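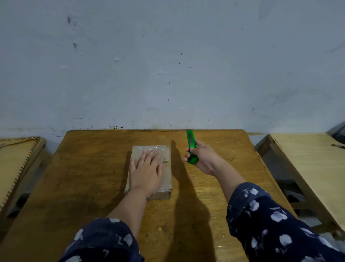 fmahmoudi
Quick update on the hand-role labelling for the Urkby set. We tag each hand per clip as "hold" or "work", then train the policy with the tags as an extra input. 312 clips done so far, box opening mostly. Left hand flat on the taped box, green knife in the right – easy call, takes me a second. With the tags, success on box opening went from 40 percent to the low sixties. Same network, same 900 training steps per task. Chuffed tbh.

kodberg_fan
Nice but is that the tags or just cleaner data? You would of thrown out bad clips while labelling

fmahmoudi
Threw out 4. Baseline was rerun without them, no change.

Tistis
Not convinced. Most people hold left and cut right. Your tag could just be learning "left = hold". Got any left-handers in there?

fmahmoudi
Two. Not enough, I know. Mirrored clips are next on the list

Tistis
Mirroring flips the shadows and any writing on the box too. Might be fine, might not.

zeleke
Disagree with Tistis, shadows barely matter if you're randomising the lighting anyway. We mirrored everything at our lab in July and lost nothing. Bigger worry is clips where roles swap halfway, eg. put knife down, pull flaps with both hands. What do you tag then?

fmahmoudi
Cut at the swap, tag each bit seperately. Slow going. Happy to share the labelling sheet, colour coded and all – PM me

kodberg_fan
PM sent, cheers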